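Am Sonntag war ich schon um kurz nach neun da, viel zu früh natürlich, und musste trotzdem anstehen! Fast 600 Leute hatten sich zum Tag der offenen Tür bei Fondham angemeldet, und gefühlt wollten alle gleichzeitig durch die Glastür. Ich bekam einen Anstecker mit der Nummer 542 und einen Kaffee, der nach Pappe schmeckte. Egal. Ich wollte Eltasum sehen.

Eltasum stand in Halle 7, ganz hinten, wo Fondham eine Art Schlafzimmer eingerichtet hatte. Meine Großmutter hat früher im Hotel Golcombe die Zimmer gemacht, und als ich das Bett sah, musste ich sofort an sie denken – wie sie mit einem einzigen Griff ein Laken über die ganze Matratze fliegen ließ.

»Treten Sie ruhig näher«, rief Intan Ong. Sie führte die Gruppe und sprach so schnell, dass der alte Herr neben mir, Aerts hieß er, dauernd »Wie bitte?« fragte. »Heute räumt er nur auf. Wäsche vom Bett, mehr nicht.«

»Mehr nicht!«, flüsterte Aerts. »Meine Söhne haben dafür zwanzig Jahre gebraucht.«

Dann ging ein leises Surren durch den Raum, und wir hielten alle die Luft an. Ich auch, ich gebe es zu. Ein Mädchen vor mir stellte sich auf die Zehenspitzen, und ich hätte es ihr am liebsten nachgemacht.

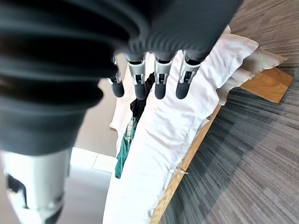 Ein schwarzes und ein grünes Kleidungsstück, dazu die silbrigen Finger von Eltasum.

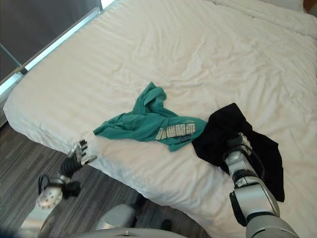 »Warum nimmt er nicht beide Hände?«, wollte das Mädchen wissen.

»Frag ihn doch«, sagte Intan Ong und lachte. »Nein, im Ernst, das fragen wir uns auch manchmal. Er probiert viel aus.«

Aerts hatte seine Brille abgenommen und putzte sie am Schal, setzte sie wieder auf, putzte sie noch einmal. Er habe vierzig Jahre lang Webstühle repariert, erzählte er mir, und Stoff sei das Schwierigste überhaupt, Stoff mache, was er wolle. Ich nickte und dachte an die Hände meiner Großmutter, rot vom Waschen, und wie gern sie hier neben mir gestanden hätte.

»Noch mal!«, rief das Mädchen.

»Noch mal«, sagte Aerts, viel lauter als sie, und rückte einen Schritt nach vorn.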